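The Little Oven That Took Over My Counter

I never meant to become a toaster oven person. I have a real oven, a big one, and it takes so long to heat that I've lost whole mornings to it. Then in June I moved into the apartment over the Zeller bakery, where the smell comes up through the floor at 5 a.m., and I started buying yesterday's croissants from the day-old bin. (Half price! I have no willpower!) A stale croissant wants gentle heat and a little air moving under it, and a microwave gives you a warm sponge.

So I cleared a stretch of the gray speckled counter, over by the pleated curtain, and gave it to a white toaster oven. My method is very lazy. Croissant straight on the wire rack, no tray, low heat, and I stay in the kitchen.
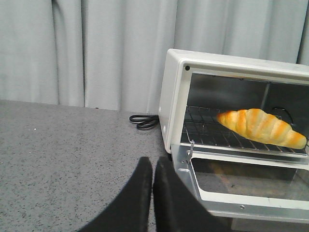

You want to splash a bit of water on it first, according to a reader who wrote in after my last column, and she would like me to know that going in dry is a crime. I tried her way for a week. The crust does come up crisper, but I kept overdoing the splash and getting a damp bottom, so I'm back to dry and I'm sorry.

The bigger question was where to put the thing. Mine moved four times. You need room in front for the door to fold all the way down, which I forgot, and you need to know where the cord is going to live. I loop mine up loosely and leave it at the side — not pretty, but I can

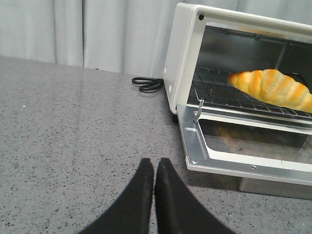 grab it fast when I want the outlet for the kettle. I do pull the whole oven forward before I turn it on, well away from the fabric, and then it gets the counter to itself until it's cool again. One of these days I'll swap that curtain for a blind from Gebru, the shop down the hill, and stop shuffling things around before breakfast.

Cleaning is the part I put off. Crumbs get everywhere, and speckled stone hides them so well that I only find them with my elbow. Now I wipe the counter by feel, one long pass with a damp cloth and then a dry one, moving anything metal out of the way as I go.
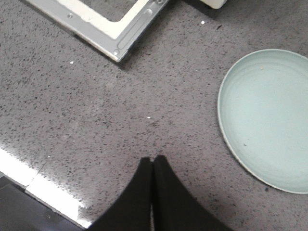

Speckled gray, the best crumb camouflage I've ever owned.

As for the controls, I wanted knobs. My old one was a Grorkell with a touch panel and 30 presets, and I used exactly one of them. Two dials suit me fine. I turn one, I turn the other, I go find the jam. 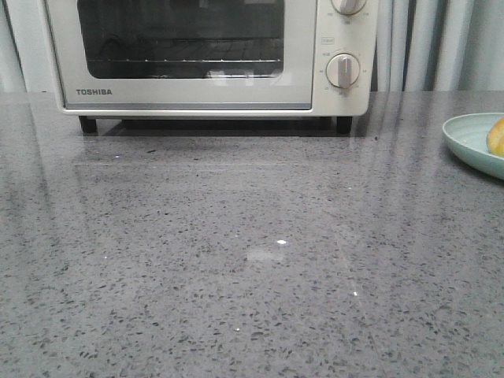 The Toshiba with its door shut, rack inside and dials on the right.

Next month I'm trying cheese toast on it, and after that maybe a very small tray of cookies.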